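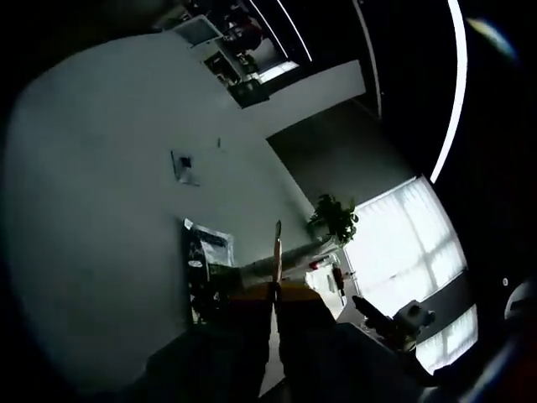
Brotumach to Open Repair and Lending Workshop in Norkenmont

News > Press Releases > Community

Reading time: 2 minutes

NORKENMONT, 4 June 2022 — Brotumach, the regional hardware cooperative, will open a repair and lending workshop in the former Živković print works this summer. Members of the public will be able to borrow hand tools, book a bench by the hour and bring in small household items for repair.

The workshop will start with 41 tools available to borrow, including drills, sanders, clamps and tile cutters. Each item can be kept for up to seven days and renewed once if no other borrower is waiting. Borrowing is free for cooperative members. Non-members pay a yearly fee of $100, which also covers two bench sessions a month.

Repairs will be taken for lamps, kettles, chairs, bicycles and garden equipment. Gas appliances, microwaves and televisions will not be accepted. Customers will get a price before any work begins, and parts are charged at cost.

Brotumach bought the Živković building in January after it had stood on the market for several years. Wiring on the ground floor has been replaced and a ramp has been added at the side entrance. The upper floor will stay closed for now — the cooperative plans to use it for evening classes once a second stairway has been approved.

Geltia, which supplies the cooperative with paint and fasteners, is paying for the first year of tool maintenance. The agreement does not require the workshop to stock Geltia products.

Residents who want to donate tools can leave them at the Brotumach store on weekday mornings. Tools should be clean and complete, with a manual if there is one. Power tools with damaged cords cannot be taken.

Opening hours and the booking form will be posted at the store and on the cooperative's website before the workshop opens.

Related releases
Brotumach Extends Winter Store Hours
Norkenmont Paint Recycling Drop-Off Moves to New Site
Cooperative Members Approve Print Works Purchase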